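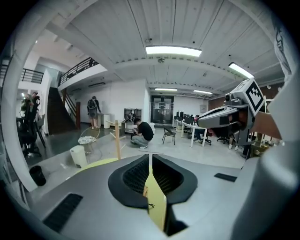
# natar-rooms

Notes on fitting out large shared rooms, kept in Markdown because the spreadsheet developed opinions. Maintained by Savolainen, last tidied January 2023.

## What's in it

- `lights.md` - ceiling fixtures, tube lengths, and which switch does what (best guess)
- `desks.md` - 37 entries, 13 of them a variant of "wobbles"
- `stairs.md` - railings, treads, and one long paragraph on echo
- `cloths.md` - table coverings, mostly checkered, filed under furniture after some debate

## Ceilings

Log long tubes one per line. White ceilings with beams get their own tag, `beam-white`, as the Trilow import lumped them in with "misc overhead" and we lost a month to it.

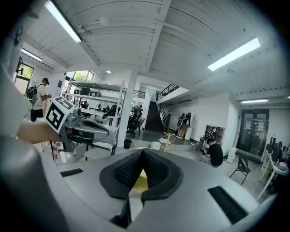
*Tubes lit, white beams overhead, checkered cloth by the table edge.*

## Known issues

- Entry 27 is a window. It is listed as a lamp.
- Drodier codes stop at 1216 - anything higher is a typo.
- "Bright" is not a unit. Please stop entering it.

Fixes welcome before the March cleanup.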